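Picking tile for the bathroom
15 September 2026

I have been going back and forth on tile since January, and last week I finally placed the order.

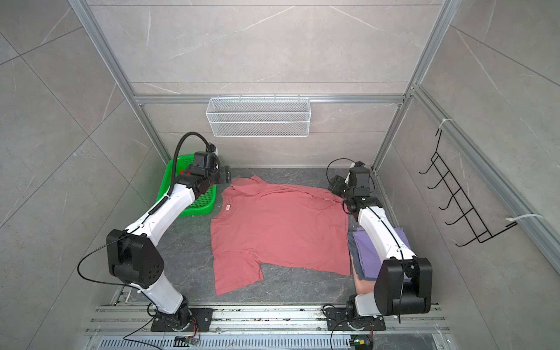 Gray marble-patterned tile with thin grout lines and faint white veining.

The bathroom at our place on Endgate is small, and the old tile was a pale pink that had started to come off behind the sink. I wanted something gray. I didn't think that narrowed it down much, and it didn't. The showroom at Ratari had a whole wall of grays, and I took home 17 samples over three visits.

Most of them looked fine under the store lights and blue in my bathroom. I leaned them against the tub and checked them in the morning and again after dinner. By the end of the first week I had thrown out anything with a gloss finish, which shows every water spot.

Price was the next thing. The one I liked best came to $949 for the walls alone. A close match from Allel was $629, with a slightly busier pattern. I went with Allel. The larger size also means less grout to scrub, and grout is the part of the old bathroom I will miss least.

For grout color I picked one shade darker than the tile. White looks good for nearly a month in my experience.

Delivery takes 3 weeks. Before then I need to pull off the rest of the pink tile and see what the wall is like underneath. If the board is soft I'll have to replace it, and that will push the start date back. I also still have to choose a towel bar. I'm leaning toward plain hooks.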